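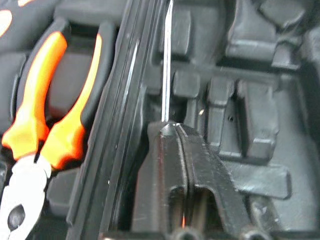

How to Put a Tool Kit Back Together After Lending It Out

You lent your tools to someone you like. They came home in a grocery bag. This page covers getting everything back into its proper slot and deciding what to do about the bits.

What you need

A clear table, an old toothbrush, a rag, light machine oil, masking tape and a pen. Coffee is optional but I have never managed without it.

Step 1. Empty the case completely

Yes, even the part that still looks fine. Turn the case over and tap the back. Mine gave up a picture hook, a dead battery and a fair amount of somebody's drywall.

Step 2. Clean the slots

Run the dry toothbrush along each molded slot, then wipe with a damp rag. Leave the case open until it dries. Closing a wet case over steel is how you grow rust, and you can do that for free in the garage.

Step 3. Start with the big pieces

Pliers, hammer and adjustable wrench go in first. Their slots are easy to recognize, and once they're in you can work out the rest by elimination. A tool should press in with your thumb. If you're using the heel of your hand, it's the wrong slot, or you've got it backward.

Step 4. Sort the sockets

Metric and inch sizes go in separate piles. The numbers are stamped on the side in type meant for ants, so tilt each one under a lamp. Line them up small to large before you press any of them in. Skip this and you will do the row twice. I did it twice.

Step 5. Oil what moves

Put 2 drops on each pivot, open and close the tool a few times, then wipe off the extra. Keep the oil away from the handles.

Step 6. Label the empty slots

Stick masking tape over each gap and write down what's missing. My kit is an Ikar with 94 pieces, or was. Check the parts list in the lid before buying anything. Single sockets are easy enough to find, and my local shop, Yalçınkaya, keeps a tray of odd ones by the register.

Step 7. Close the lid slowly

If it bulges, something is sitting high. Don't lean on the latches. A Tiditz case I owned lost both of them that way, and spent its last years held shut with a bungee cord.

Before you lend it again

Take a photo of the open case with everything in it and send it to the borrower along with the kit. They won't look at it, but you'll have it when the grocery bag arrives.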